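Penry to publish the lost schoolroom diaries of a Hurkimwood teacher

November 2018

I've been wanting to write this press release for a very long time, so forgive me if it runs on a bit. Penry, the small history press I run from two rooms over the chemist's in Hurkimwood, is bringing out the diaries of Ada Jevenetti, who came to the town as a child, taught in it for most of her life and opened its first lending library in her own front parlour.

If you grew up here you may know the name from Jevenetti Lane, and very likely nothing else. I certainly didn't! I walked down that lane to school every morning and thought it was called after an ice cream family.

Ada's parents were printers who left home after a quarrel with the local authorities over a pamphlet (we still haven't found a copy, and I would dearly love one). They settled in Pranness first, where her father set type for the shipping notices, and moved inland when she was nine. By her twenties she had charge of the girls' school. She wrote her own reading primer because she couldn't stand the one she'd been sent, and she paid for the printing by selling a piano.

The library came next. It began with 163 books on a dresser, lent at a penny a week, and on winter evenings people stayed to argue about them. Poets came, a couple of councillors, the man who mended the church clock. The council grew nervous and asked her to stop the evening meetings. She wrote back very politely and carried on, and both letters are in the book in full.

She kept a diary through all of it, in tiny slanting handwriting, with the weather at the top of each entry and the price of coal at the bottom. There are gaps. The whole year of the school fire is missing, and so is most of her time back in Pranness, when she seems to have been ill. I did wonder about filling in those parts from other people's letters, and in the end we left them blank and put the letters at the back.

The editing is the work of Thảo Nghiêm, who has spent four years with these notebooks and can now read Ada's hand faster than I can read my own. She has transcribed 2,002 pages, which we've cut down to one fat volume — I'd have happily done two, but my printer talked me out of it. Thảo has also written the introduction, and it's a lovely thing, especially the part on the primer and how many of its little stories Ada borrowed from her own pupils. 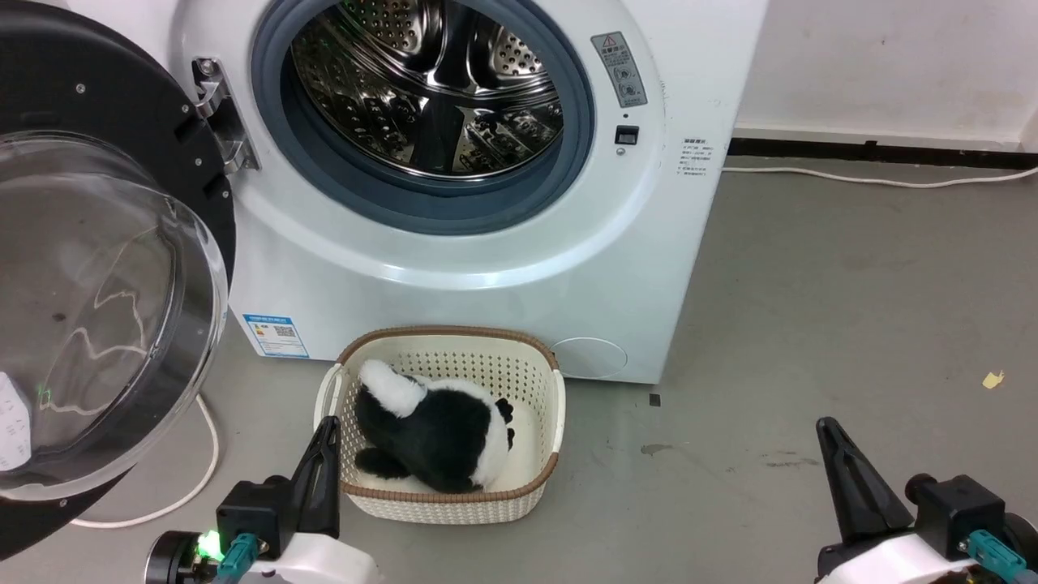 We're printing 2,000 copies in paperback, plus 100 in hardback with a cloth spine and a fold-out map of the town as Ada knew it. The hardbacks are numbered and I'll be signing nothing in them, as Thảo has much the nicer signature. She starts on that next week.

There'll be a launch evening at the old schoolhouse in Hurkimwood, with readings from the diary and from the council letters, and a second, smaller one at the reading room in Pranness. Both are free and you don't need a ticket. If you have anything of Ada's at home, a copy of the primer or a library slip or even a story your gran used to tell, please do bring it along. We had a wonderful afternoon like that in August and came away with two photographs and a school bell.

Review copies are ready now, and Thảo is glad to talk to newspapers, radio and local history groups. Just write to me at Penry and say which you'd like. Schools can have the primer chapter free of charge as a printed booklet, and I'm happy to post those out to anyone who asks.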